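The Pen Cup Situation

2023-04-22

I have been meaning to write about desks ever since January, when I promised (in a post a few of you were kind enough to remember) that I would finally deal with mine. Well, it is spring now, the windows are open, and I can report that I have gotten as far as the pens. Only the pens! But what a rabbit hole that was.

Some background first. I am a keeper of pens. Every bank, every dentist, every hotel between Pastavstead and Villalba has contributed something to my collection, and for years it all lived in a drawer that needed a good hip bump to close. When I emptied that drawer onto the bed I found two staplers, a key I still can't match to any lock, and a receipt for 472 envelopes from back when I thought I was going to sell greeting cards. I sat down on the floor and read old birthday cards for an hour, so you can imagine how quickly the rest of the day went.

My friend Nélida Gallardo has been after me about this for ages. Her rule is that whatever you reach for daily gets to stand on the desk, and everything else has to earn its way back. I argued with her over two pots of coffee and then went home and tried it, and I'm a little sorry to say she was right. What I reach for is a marker. I label jars, I label freezer bags, I write on the calendar, I write on the backs of my hands. The lovely fountain pen my aunt gave me comes out for thank-you notes and that is all. 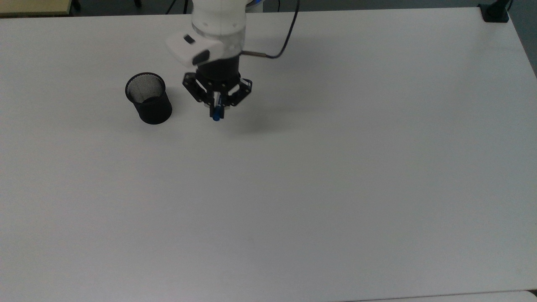
One marker, one black mesh cup, and a whole lot of white tabletop.

Let me say a word in favor of the plain mesh cup, which gets no love in the home magazines. I have owned prettier ones. There was a ceramic one from a market in Tremeo that I adored, and it was so deep that anything short went down to the bottom and stayed there until I turned the thing upside down. With mesh you can peek through the side and see what you've got. You can also shake the dust out over the sink, and if it gets knocked off the desk you just pick it up again.

The other thing I've come to feel strongly about is a pale table. My old desk was dark walnut stain and I lost everything on it, glasses included. White shows every crumb, yes, and I wipe mine down more than I'd like, but a black cup on a white table is a thing you can find before breakfast.

Now, cap up or cap down? I asked this at dinner at my sister's and it nearly ruined the soup. I'm a cap-up person, mainly so I can see the color without pulling out six markers to find the blue one. My sister stores hers tip down too, but she says it's for the ink, and my brother-in-law lays his flat in a tray and thinks we're both ridiculous.
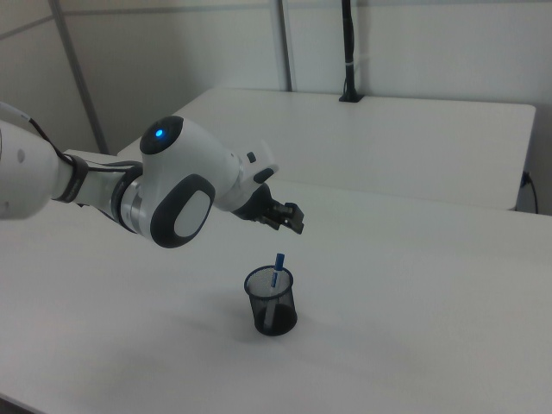
Cap up, the way I like it. Even through the mesh you can make out the blue band on the barrel.The rest of the pens went into a shoebox, and I tested them one at a time on the back of an old Pladov calendar while listening to the radio. A shocking number were dry. The good ones went to the kitchen, the glove compartment and my neighbor's kids, who were thrilled with the hotel ones for some reason.

Next up is the paper. I have a stack of recipes that I've been calling "the file" although it has never been anywhere near a folder, and I'd love to hear how you all keep yours. Binder? Index cards? Leave me a comment, and if you have a mystery key at home too, tell me about that while you're at it.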